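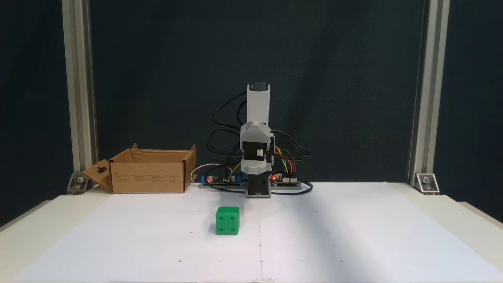 Folie 1: Vorführplatz bei Waltby, Arm, Karton, grüner Würfel

Sprechnotizen, Stand 17. Februar 2023

Begrüßung kurz halten. Gleich sagen, dass ich als Besucher dort war und weder etwas kaufen noch etwas verkaufen will. Der Tag der offenen Tür bei Waltby lief unter dem Titel »Automatisierung zum Anfassen«. Angefasst hat den Arm außer den Leuten am Stand niemand, den ich gesehen hätte.

Dann zur Aufgabe. Ein Würfel, ein Karton, der Würfel soll in den Karton. Ruhig einen Moment stehen lassen, damit der Saal selbst merkt, wie wenig das ist. Auf das Papier hinweisen: Punkte, eine dünne Linie zum Arm hin. Meine Frage am Stand war, was passiert, wenn der Würfel zwischen zwei Punkten liegt. Antwort: »Das geht im Prinzip auch.« Das »im Prinzip« bitte langsam vorlesen.

Was ich loben will, und zwar ohne Unterton: Die Elektronik liegt offen auf der Schiene, Platinen, Steckkabel, rote Leuchten, alles zu sehen. Wer Kinder oder Azubis dabeihatte, konnte daran mehr erklären als an jedem verkleideten Gerät. Lolside hatte nebenan nur ein Video laufen.

Folie 2: Die Zahlen aus dem Prospekt

Im Faltblatt stehen 2943 Greifvorgänge. Kein Wort dazu, wie viele davon geklappt haben, über welchen Zeitraum, mit welchem Gegenstand. Ich habe zweimal nachgefragt und wurde auf ein Projekt namens Luo verwiesen, dort soll im Juni etwas erscheinen. Abwarten.

Eigene Strichliste: 8 Versuche, bei 3 davon landete der Würfel im Karton. Dazusagen, dass das keine Statistik ist — es ist aber mehr, als im Faltblatt steht.

Folie 3: Über dem Karton

Zwei gebogene Finger, geöffnet. Hier die Frage an den Saal: Wer hat im Betrieb ein Teil, das so handlich ist wie ein Spielwürfel? Handzeichen abwarten. Danach auf Beutel, Folien und verhakte Federn kommen. Falls jemand nach Lolenside fragt: kenne ich nur vom Hörensagen, nicht spekulieren.

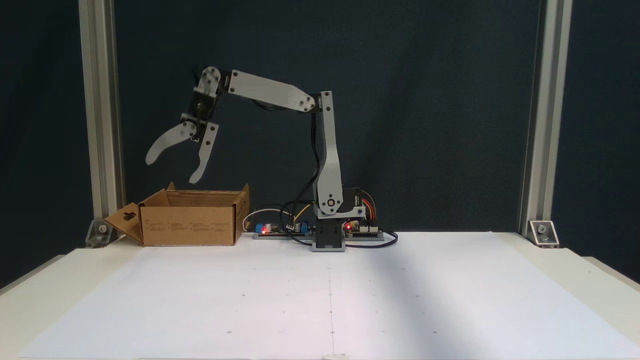
Folie 4: Was ich beim nächsten Besuch fragen würde

Wer legt den Würfel wieder hin, und wird diese Zeit mitgezählt?
Läuft das auch ohne das Papier?
Wie lange dauert es, bis ein neuer Gegenstand eingerichtet ist? Am Stand hieß es 70 Minuten, der Kollege daneben sagte »kommt drauf an«.

Danach Diskussion. Faltblatt herumgeben und wieder einsammeln, ich habe nur das eine.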